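1/9
Heute Straßenrunde statt Waldrunde. Los um 7 am unteren Ende vom Ort, dann die Hauptstraße hoch und durch die Wohnstraßen zurück. Mich interessiert seit Längerem, in welchem Zustand Mauern, Rinnen und Beläge hier sind. Ein paar Notizen dazu.

2/9
Unten zuerst die große Stützmauer. Betonblöcke, im Versatz gestapelt, keine Verkleidung. Dunkle Streifen auf den Flächen, an manchen Stellen ist etwas abgeplatzt. Am Fuß liegt schräg gebrochener Beton bis fast an die Fahrbahn. 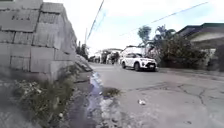

3/9
Mit der Entwässerung habe ich mich früher beruflich beschäftigt, deshalb bleibe ich an Rinnen immer hängen. Eine offene Rinne ist mir lieber als ein Rohr. Man sieht sofort, ob Wasser läuft, und kommt mit der Schaufel überall hin. Nachteil: Es sammelt sich auch alles darin, Splitt, Schlamm, Laub.

4/9
Unkraut am Mauerfuß würde ich einmal im Jahr zurückschneiden, am besten im April. Danach kommt man an die Fugen kaum noch heran. Struan Menzies hat mir dazu geschrieben, dass er es an seiner Gartenmauer zweimal macht. Geht auch, ist mir zu viel Arbeit.

5/9
Zum Belag: Beton und Asphalt nebeneinander geflickt, dazu feine Risse. Für Fußgänger kein Problem. Mit dem Rad und schmalen Reifen würde ich langsamer fahren, vor allem an den Übergängen.

6/9
Weiter oben wird es schmaler. Wohnstraße, Bordstein, daneben Gras. Auf der einen Seite eine lange Grundstücksmauer aus Beton, gegenüber ein zweistöckiges Haus mit heller Wand und einem niedrigen Mäuerchen davor. Die Sträucher an der Wand sind teils kahl.

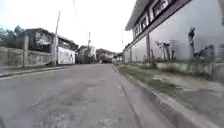

7/9
Zur Ausrüstung, weil gestern gefragt wurde: normale Halbschuhe, Notizbuch, Zollstock mit 2 Metern. Den Zollstock habe ich nicht gebraucht. Die Strecke zeichne ich nicht auf, die Straßen kenne ich.

8/9
Was ich beim nächsten Mal anders mache: die Wohnstraßen zuerst und die Stützmauer zum Schluss. Dann geht es bergab nach Hause und ich habe unten mehr Zeit. Außerdem will ich mir die Fugen zwischen den Blöcken genauer ansehen.

9/9
Wer ähnliche Mauern aus Betonblöcken bei sich im Ort hat, gern antworten und dazuschreiben, wie alt sie sind. Ich trage das in meine Liste ein. Die steht bei 148 Einträgen, 99 davon mit Baujahr.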